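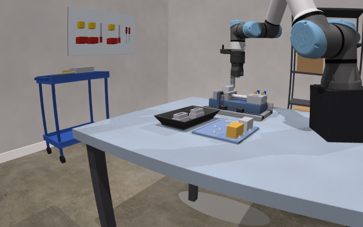 Robotic arm above a blue vice, computer render

Opposition scouts wanted, Killwood FC (part-time, paid per match)

I'm after two people to watch football for me next season and write down what they see. If you already spend your weekends leaning on a barrier somewhere muttering about the left-back, you might as well get paid for it.

A bit about us first. Killwood play at Kirnik Road, which holds 3,000 and had 544 in it for our last home game of the season (a 1-1 draw, we should have won it, I'm still cross). We're semi-professional, we train twice a week in the evenings, and up to now the scouting has been me, a flask and whatever my brother-in-law could remember. We finished two points outside the play-offs. I went back through our defeats in April and far too many of the goals came from set pieces that somebody had already scored against other teams in the division, the exact same routine, and we'd have known that if one of us had been stood there watching!

So, the job. You'd go to a game involving a side we're due to play in the next fortnight and send me a report by noon the following day. I want shape with and without the ball, who takes the corners and free kicks and where they put them, how the keeper likes to restart, who tires, who loses their temper, and what they change when they're a goal down. Two pages is plenty. I don't need possession figures and I really don't need a match report with the weather in it.

The fee is £33 a match plus mileage and your ticket. I know that won't make anyone rich. You'd do one game most weeks, sometimes two around the Munteanu Cup rounds, and nothing at all over the summer unless we've got a trialist I want a second opinion on. The longest trip in the division is 314 miles there and back, and whoever draws that one gets their tea bought as well. I'll share it out fairly between the two of you, and I'll do the odd midweek one myself.

You don't need a coaching badge. One of the best reports I ever had was from a retired bus driver who'd never played above Sunday league, and he spotted that a centre-half couldn't turn to his right. What I do need is somebody who watches the whole pitch when the ball's at the other end, can write a plain sentence and will tell me when they weren't sure. "Couldn't see, big lad in front of me" is a perfectly good entry. A guess dressed up as a fact is what gets us beaten.

You'll also need your own transport, or to live near a decent station, and you'll have to be over 18. We keep reports and clips in Mestero, and I'll sit down with you for an evening and show you how it works. If I can manage it, you can.
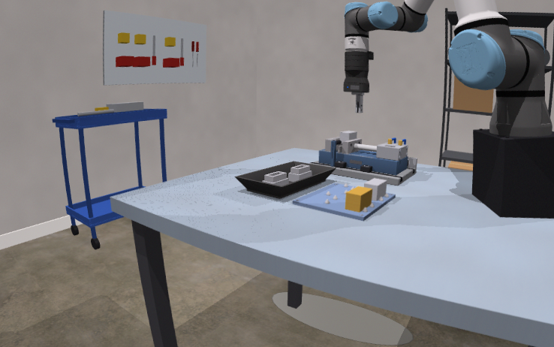
Said Benkirane did eleven games for us last season and told me the hardest part was leaving his phone in his pocket. He said the first couple of reports took him half the night, then he started drawing little pitches at half-time and got it down to an hour. His advice was to pick a spot high up behind the goal if the ground has one and stay put, even if it means standing in the rain on your own.

He's moving away for work, sadly, so one of the two places is his old one. The other is new.

A few things people have already asked me. Yes, you can do it if you support another club in the division, but I won't send you to watch them. No, you don't have to come to our games, though you can get in free at Kirnik Road whenever you like and I'd love to have you in the room when we go through your report with the players. Yes, there's room to do more. If you're good at this I'd want your view on loan players too, when we're short and ringing round bigger clubs for a young full-back who needs games.

To apply, please don't send a CV. Go to any match in the next few weeks, at any level, pick one of the teams and write me two pages on how you'd beat them. Parks football is fine, so is a pre-season friendly. Put your name, where you live and which evenings you're free at the top, and hand it in at the club office or email it to the address on our contact page with SCOUT in the subject line.

I'll read every one and reply to everybody, but give me a week or so, I've got a squad to put together as well. I'll ring the ones I like for a chat, usually after 7pm, and then we'll go to a game together before either of us commits to anything.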